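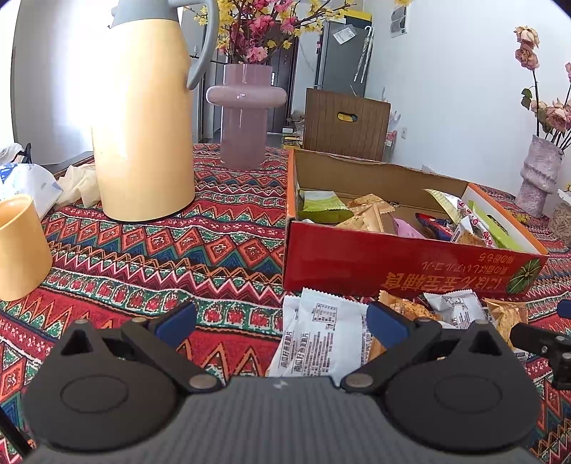
The Long Way Around a Tablecloth

My grandmother owned one good tablecloth, and it came out for company, for birthdays, and for one terrible Easter when the ham slid off its platter. I have been thinking about it ever since I spent a Saturday in Velell, where the Moussa market fills both sides of the river road and half the stalls seem to sell something meant to go under a plate.

There were 166 stalls on the map they handed me at the gate, and I had every intention of seeing them all. I made it to 69 before my feet gave out (and my wallet, if I'm being fair). Zigzags and diamonds are what I always fall for, the louder the better, with plenty of red and orange — the kind of cloth that makes a bowl of plain soup look like an occasion.

A seller near the Rulis bridge told me to buy bigger than I needed, because you can always fold a cloth and you can't stretch one. She also said to wash it cold, hang it in the shade, and quit worrying about wrinkles. I bought 5 that day, which was four more than I'd promised at home.

The bus back to Jirnus takes its time, stopping for every farm lane and schoolhouse, and I rode the whole way with the bundle on my lap, planning suppers.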